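Two-arm insertion study: frequently asked questions

Last updated 14 Jan 2023

Questions about the method go to Elaheh Shahbazi. Questions about the files go to Facundo Quezada. Please read this page first, as most of what we get by mail is covered here.

What is Jidby?

Jidby is a training method for robots with two arms. It learns to put flat parts into fitted trays and boxes from recordings of a person driving the arms. The work was done in the Timholm lab between August and the end of the year.

What problem does it try to solve?

Placing a flat part in a close-fitting recess is easy to get almost right. The part goes in at one end, rides up on the rim at the other, and the arm keeps pushing. Policies trained only on good runs do this a lot, because they have never seen a part sitting crooked. We wanted to know how much of that goes away if the training data includes recoveries.

What is a recovery, in your sense?

A stretch of a run where the operator has let the part go wrong on purpose and then fixes it. The operator backs off, regrips if needed, and tries again. We mark the start and end of each stretch by hand. Everything outside those marks is treated as a normal run.

How much data did you use?

We recorded 200 runs. Of those, 100 are plain runs and 100 contain at least one recovery. We threw out 17 more before training, mostly for dropped camera data, and they are not part of the 200.

What does the setup look like?

Two arms and one white table, seen from the wrist and from above. 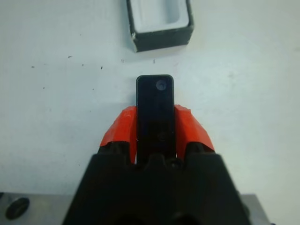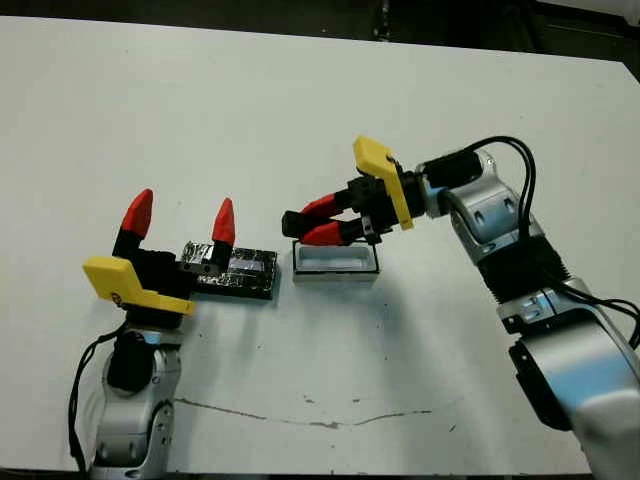
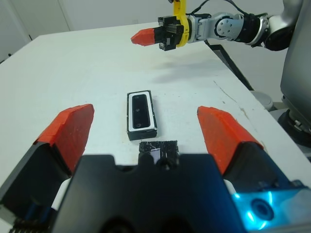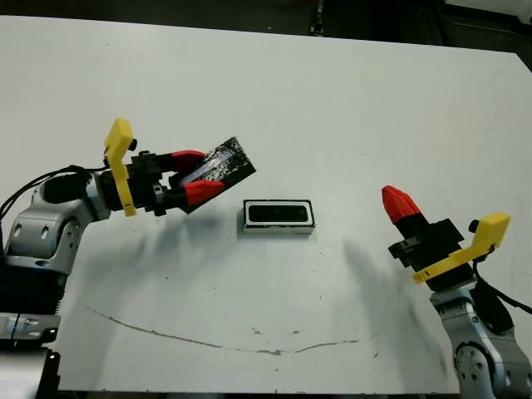

The policy takes in all the camera views at the same time, plus the joint positions of both arms and the opening of both grippers. It puts out short chunks of motion for the two arms together. We tried training one policy per arm and gave up on it. The arms got in each other's way near the tray, and the waiting rules we wrote to stop that made every run slower.

Do you use force sensing?

No. Contact has to be read from the wrist views and from the difference between where a joint was told to go and where it is. This works well enough for a stiff part and a stiff tray. We would not expect it to work for soft foam inserts.

Does the policy know the shape of the part?

It gets no model of the part or of the recess. It has only the views and the joint readings.

What was the main result?

We ran 100 test trials for each of two policies, one trained on the plain runs alone and one trained on all 200. The plain policy seated the part in 62 trials. The policy trained with recoveries seated it in 81. Most of the gain came from trials where the first attempt went wrong. When the first attempt was clean, the two did the same.

Isn't that just the effect of having more data?

Partly, and Halfdan Þrastardóttir raised this early on. We trained a third policy on 50 plain runs and 50 recovery runs, so the total matched the plain set. It seated the part in 76 trials. We take that to mean that most of the difference comes from the kind of data - but one training run per setting is thin evidence, and we plan to repeat it with different seeds.

What counts as seated?

All 4 corners below the rim, both grippers open and clear of the part. A person checks each trial. If one corner is up, the trial is a failure, even if a light tap would have fixed it.

What still goes wrong?

Glossy parts are the worst case. Reflections move when the wrist moves, and the policy sometimes treats a bright streak as an edge. It can also get stuck in a loop of backing off and trying again at the same wrong angle. We stop a trial after the fourth attempt.

Can I use this with other arms?

The training code does not care which arms you have, as long as you can log joint positions and send position targets. The trained weights are another matter. Thomas Farina tried them on a different pair of arms at our Amissah site and got nothing useful without new recordings.

Did you clean the table between runs?

No. Marks and specks were left alone during recording and during testing. Wiping the table halfway through would have changed the background for one part of the data only.

How long does an operator need to learn the controls?

An afternoon for plain runs. Recoveries take longer, as you have to make a believable mistake and not a silly one. Shayne Treloar wrote the operator notes, and they come with the data.

Where do I get the data?

Through Niseva, our file server. Write to Facundo for access and say which camera views you need. The full set is large, and the joint logs can be had without the video.

May I share it further?

Within your own group, yes. Anyone outside it should ask us for their own access.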